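Gondlow Blocks
Data card, version 2

Gondlow Blocks is a collection of short recordings of toy building blocks being sorted and put away on a table. It covers the untidy middle part of the job: blocks lying in clusters, on their sides, stacked by accident, and some already in a container.

Maintainer: Thoa Kim
Last updated: Feb 24, 2026

What is in it

The collection has 1,895 recordings. Each one covers a single tidying task on one table, from the first block touched to the last one put down. Of these, 1,412 are marked complete, meaning every block named in the task ended up where the task said it should. The rest are marked partial and are kept in the same folders with the same labels. If you only want complete recordings, filter on the "status" column in the index file.

Version 1 was split into two downloads, Brendano and Madard, by the room the table was in. Version 2 merges them. The old names survive as values in the "room" column, and nothing else depends on them.

The blocks

All blocks are toy building blocks in plain colors. We use five color names in the labels: red, blue, green, yellow and orange. Dark blue and light blue blocks are both labeled blue. An earlier attempt to keep them apart gave labels that changed with the time of day, so the two were merged in January.

Sizes are given as small, regular or long. Small means a block that fits fully under a regular one. Long means anything at least twice as long as it is wide. There is no separate label for height.

The layouts

There are 20 starting layouts, numbered 01 to 20. A layout says how many clusters there are and which part of the table each one belongs to. It does not fix the exact position or angle of any block — those were left however they fell when the blocks were tipped out. Two recordings with the same layout number will look alike from a distance and differ in the details.

Clusters are named by where they sit: near left, middle left, far center and far right. A block that rests on top of another is tagged "stacked" and shares the cluster name of the block under it. Stacks of two are common in the far right cluster. A block standing upright is tagged "upright" no matter what is next to it. 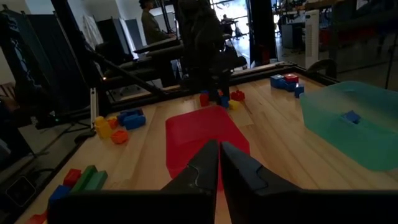
Containers

Two kinds of container appear in the labels.

tray: a shallow red plastic tray. Red blocks lying in or right behind it are easy to miss, and the labels for those were checked a second time.

bin: a large see-through teal container, usually to one side. Blocks inside it show through the walls, but their colors shift. Label a block in the bin by its real color, not by how it looks through the plastic. If the color can't be decided, use "unknown".

A block already in a container at the start of a recording is tagged "preplaced". It does not count toward the task unless the instruction mentions it.

Instructions

Every recording comes with one written instruction. There are 3,000 instructions in the full list, including spare wordings that were never used in a recording. Typical ones:

Put the red blocks in the tray.
Clear the middle left cluster.
Take the block off the top of the stack and leave the others.
Put everything in the bin except the long green blocks.

Known problems

Layout 07 is missing its far center cluster in the Madard recordings. Treat those as a separate layout if cluster counts matter to you.

Small orange blocks are labeled less reliably than the others, mostly when they sit beside a larger block.

The word "behind" in instructions always means farther up the table. A few early instructions used it the other way. The ones we found were rewritten, and the old wording is kept in the column "instruction_v1".

Changes from version 1

Rooms merged into one index.
Tag "upright" added.
Label "dark blue" removed.
Shehu, the old viewing tool, is no longer included. The index opens in any spreadsheet program.

Corrections

Send the recording number and the label you think is wrong to Thoa Kim. Corrections go into the next version — the current files are not edited in place.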